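Viredico Forum > Kitchen and Larder > Storage
Topic: Clear 24 egg trays, worth it?

plumduff_13
Posted 5/3/23
Has anyone got one of the clear plastic egg trays, the four by six sort? I've been using cardboard and it goes soft in the fridge. I want something I can wash. There are 403 posts in the old egg thread and most of them are about hens.

Greenlarder
I've had one since we moved to Poledville. It washes up fine in the sink. Mine lives on the table while I sort things out, then goes on the bottom shelf.
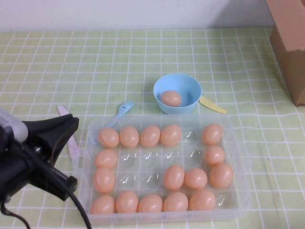
I fill the outside cups first and leave the middle till last, so I can get my fingers round the ones I want. It takes up a lot of shelf, so measure first.

tobermorris
Don't agree with filling round the outside. Start at the back and use from the front, then you know which are oldest. Your way they get mixed up.

Greenlarder
We go through them in a week so it makes no difference here.

tobermorris
Fair enough, but plumduff might not.

oddsocks882
I went back to cardboard. The clear one I had from Damasceno didn't have a lid and I couldn't put anything on top of it. Two of us don't need 24 cups anyway.

plumduff_13
There are five of us, so size is fine. Lid would be nice. Does the Flelteo one have one?

oddsocks882
It did when I looked, but it was only a 12.

Greenlarder
I'd sooner have no lid. One more thing to wash.

plumduff_13
Shelf is wide enough, just measured. Will get the 24 and pencil the date on the eggs.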